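Plivix Opens Orders for Drindilby, a Virtual Practice Cell for Robot Arm Work

Training and evaluation package lets automation teams rehearse button, switch and knob tasks before committing floor space

Plivix today announced that orders are open for Drindilby, a software package that provides a complete simulated work cell for single-arm robots. The product is intended for equipment makers, technical colleges and in-house automation teams that need to develop and compare control programs for panel work, including pressing buttons, turning knobs and operating small control boxes.

Drindilby is supplied as a ready-built environment. A licensed user receives the room, the table, the arm, the task boards and the scoring tools in one installation, and can begin running trials on the same day. No separate modeling software is required. Existing control programs connect through a documented interface, and the company supplies sample programs that customers may change and reuse under the terms of their license.

"Our customers told us that they were spending the first weeks of every project building a table," said Rahel Bühler, head of product at Plivix. "They would draw the table, draw the room, tune the lights, and only then start on the work they had been hired to do. We have done that part for them, and we have kept it plain enough that they can change it."

The standard library contains 34 task boards. Each board may be placed at any position and angle on the work surface, and several boards may be used together in one trial. Customers may also import their own panels from common drawing formats. Imported panels are checked on loading, and any moving part without a defined range of travel is listed in a report so that it can be corrected before trials begin.

Lighting, shadow direction and surface finish can be set by hand or varied automatically between trials. The same applies to the surroundings of the cell. Plivix chose a warehouse setting for the first release following requests from early users, who wanted their vision programs tested against shelving, cartons, floor markings and worn concrete as well as against the task itself.

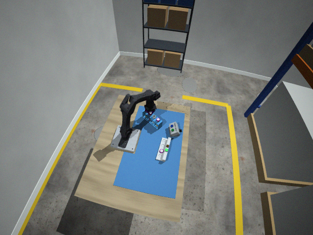
Scoring is handled by a module named Damden, which is included in both editions of the product. Damden records each trial from start to finish, notes the time of every contact between the gripper and a task board, and reports whether the required controls were operated in the required order. Contacts outside the task are logged separately. Results may be exported as a table or reviewed in a playback window, where a trial can be slowed, paused and viewed from any angle.

A standard evaluation consists of 100 trials with the board positions changed each time. Customers who need a shorter check during development may select any smaller number, and the report will state clearly how many trials were run. Plivix recommends that published comparisons use the full evaluation and include the settings file, which allows another licensed user to repeat the same trials under the same conditions.

"A score has very little value if a second team cannot get to it from the same starting point," said Kieran Ó Néill, who leads the Damden development group. "The settings file is small and readable. You can open it, see what was varied, and run it again. We expect people to check each other's work, and we have tried to make that easy for them."

Drindilby was developed with the help of a pilot program that included Gallagher, a builder of control panels and operator stations. Engineers at Gallagher used the package to study how a robot arm might carry out repeated press tests on finished panels. Their comments led to several changes before release, among them finer control over button travel and the option to lock a board in place so that it does not shift when pressed off center.

"We make panels for human hands, and we wanted to know which of our layouts would give an arm trouble," said Áine Mac Mathúna, test engineering manager at Gallagher. "Spacing was the main question. We were able to move a control, run the trials overnight and look at the report in the morning. Two of our layouts have been revised as a result. We still test on real equipment, and we will go on doing so, but we arrive at that stage with fewer open questions."

Plivix advises all customers that simulated results should be confirmed on physical equipment before any program is placed in service. Friction, cable drag and wear differ from one installation to another, and the default values supplied with Drindilby are starting points that should be adjusted to match the hardware in use. A chapter of the user guide is devoted to this subject. Nothing in the product replaces a safety assessment of the finished cell.

Editions and Availability

Drindilby is offered in 2 editions. The Classroom Edition is licensed to schools, colleges and training centers and includes the full board library, the Damden module and a set of graded exercises with instructor notes. The Engineering Edition adds panel import, unattended overnight runs and the ability to run several cells at once on one computer or across a local network. Both editions include software updates for the length of the license.

A trial license is available at no charge for 60 days. Work saved during the trial period carries over in full when a license is purchased. Deliveries to customers who have already placed orders will begin in September, and new orders will be filled in the order received.

Technical support is provided by electronic mail and telephone on business days. Plivix will also hold an online introduction for new users each Tuesday, covering installation, connection of an existing control program and the reading of a Damden report. The session is open to trial users, and recordings will be posted to the customer portal.

"We would like people to bring their own panels to those sessions," said Ruairí Ó Dubhghaill, director of customer support. "The supplied boards are a good place to learn, but the questions get much more interesting once someone loads the panel from their own plant."

Additional surroundings for the work cell, including a laboratory bench and a packing station, are in development and will be provided to current license holders as part of the regular updates. Plivix will announce release dates when testing is complete.

About Plivix

Plivix develops simulation and evaluation software for industrial and educational robotics. The company provides licensed products, instructor training and custom modeling services to manufacturers and teaching institutions.

Media Contact

Liam Geraghty
Press Office, Plivix
Interviews, product demonstrations and review licenses are available to members of the press on request.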